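Tip It All Out on the Bed

I have been sorting clothes on beds for 30 years and I will defend the method against anyone.
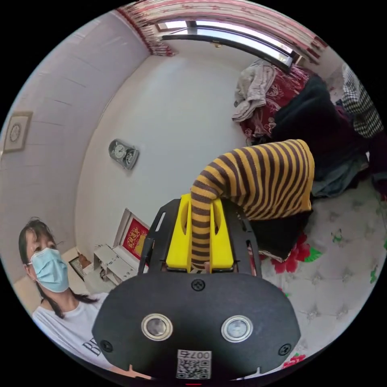 The fashion at the moment is for doing a bit at a time. One drawer on Monday, another when you get round to it, a tidy little program stuck to the fridge. My friend Beryl Dobson swears by it and her house in Fetcombe is lovely, so I won't say it can't be done. But I tried it all through January and I have never been so bored! I'd do the socks, feel pleased with myself, and by the time I reached the jumpers the socks had gone feral again.

Give me the heap. Give me the jeans and the checks and the stripy knits all in together on top of a flowered bedspread, with the thing you wore to a wedding somewhere in the middle. A heap makes you look at what you own. In a drawer, a dark jumper is just a dark jumper, and you can own five of them for years without noticing (I did). On a bed they find each other.

And there's the colour! I think we forget how much colour we have, because wardrobes are dark and we wear the same few things off the front of the rail. Pull out a yellow and brown striped knit and you feel more cheerful straight away. I kept one like it for years on no better grounds than that, and I'd argue it was grounds enough. The decluttering books want every garment to earn its place by being worn. I say a good stripe can earn its place by being found twice a year.

The bed matters too. People tell me they use the floor, or the couch, and I can't agree. The floor hurts your knees and the couch is too narrow, so the piles slide into one another. A bed is the right height for folding, and you have to finish if you want to sleep in it that night. Valtteri Kiiskinen wrote to me after my last column to say he simply moves the heap to a chair at bedtime. Valtteri, that's cheating, and I suspect the chair has been full since winter.

My one rule is knits first. They take up the most room, they stretch if you haul them out by the sleeve, and once they're folded the heap drops by half and you get a second wind. Jeans can wait. Jeans will put up with anything.

Beryl is coming over on Saturday to watch me do the spare room. She's bringing her own hangers.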